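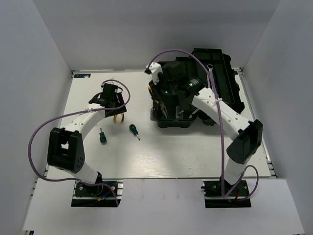
Teodoro Maglaya
Still not buying it. Wake me when one of these can put the screwdrivers and pliers away after I've had the toolbox open all weekend.

flenden_91
Two arms and one toolbox and you're not even a little curious?

Teodoro Maglaya
Curious, sure. Paying for it is another matter. My shop has 156 hand tools and half are greasy.

bretelov
Greasy is a fair point. But sorting is dull work — I'd take a slow machine over doing it myself.

Teodoro Maglaya
Slow and wrong is worse than a messy bench. I'd be checking every slot after it.

flenden_91
You check after your nephew too.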